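Can a robot actually put the shopping away yet?
General chat > Home and workshop automation
Page 1 of 1

lelex_fan
Posted Friday, 7:12pm
Right, settle something for me. Brother in law reckons we'll all have a machine doing the dishes and sorting the veg inside 7 years. I say not a chance, not at a price normal people pay. Who's right? Anyone here done any of this for real, not just watched the adverts?

potgieter132
Posted Friday, 7:30pm
Depends what you call a chore. Floors - sorted, mine goes round every morning and I forget it's there. Lawn - near enough. Anything with fingers, no. Picking up odd shapes is the whole problem and it's where every demo gets edited.

Hamholm Dave-ish
Posted Friday, 7:41pm
Disagree. At work (packing, small place) we've got an arm that does boxes all shift. Never moans. If it can do boxes it can do plates.

potgieter132
Posted Friday, 7:44pm
Boxes are all the same box though!! Put a wet lettuce in front of it.

gripper_nights
Posted Friday, 8:05pm
Been at this in the evenings for a while so will chip in. Pretend food out of a basket is where I'd tell anyone to start. Sounds daft, it's hard enough. Tomato is round and shiny and wants to roll away from you. Leaves flop over the rim and catch on teh weave. Flat slice at the bottom is the worst, no edge to get hold of, and the side of the basket is in the way of your fingers before you get near. 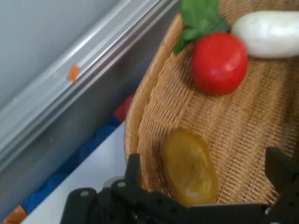 Reply 6
adimari_k
Posted Friday, 8:21pm
Ooh, wicker. Brave. I gave up on baskets and went to a plain tray, life's too short. What do you do about the slice? Mine just gets pushed round and round.

gripper_nights
Posted Friday, 8:29pm
Shove it up against the side and let it tip up, then pinch. Works some nights. Other nights I want to bin the lot. Tomato I go in from above, fingers wide, close slow. Too fast and it squirts out sideways.

Hamholm Dave-ish
Posted Friday, 8:33pm
So it does work then.

gripper_nights
Posted Friday, 8:36pm
In a basket, on a table, same lights on, me sat next to it. Not the same as your kitchen.

potgieter132
Posted Friday, 8:40pm
And that's toy veg. Real tomato goes squish. Real lettuce comes apart in your hand. Let me know when it can find the mouldy one at the bottom of the bag.

adimari_k
Posted Friday, 8:52pm
Bit harsh. Toys are fine for learning the reach and the grab, you do soft stuff after. You don't give a toddler the good eggs either. But yeah agree it isn't a product. Took me 30 goes to get one pear out of a tray in February and I was chuffed to bits.

lelex_fan
Posted Friday, 9:10pm
30 goes for a pear, brother in law is getting sent this thread. What would one cost that I could just plug in?

adimari_k
Posted Friday, 9:17pm
There isn't one. You can get a hobby arm for under 1,000 if you shop about, but plug in, no. You'll be tightening screws and swearing at cables most weekends.

Hamholm Dave-ish
Posted Friday, 9:25pm
Still think you lot are too gloomy. Ours at work was useless the first month and now we'd be stuck without it. Dishwasher loading will come before veg, plates are stiff at least.

potgieter132
Posted Friday, 9:31pm
Plates yes maybe. Wine glasses, no. Not mine anyway.

gripper_nights
Posted Friday, 9:48pm
Would agree with plates first. Laundry last, cloth is horrible, never the same shape twice. Veg somewhere in the middle. @adimari_k what pads have you got on the finger tips? Thinking of trying something grippier for the slice.

adimari_k
Posted Friday, 9:55pm
Bits of rubber glove and double sided tape lol. Lasts a week or so then peels. Will dig out what I used and message you tommorow.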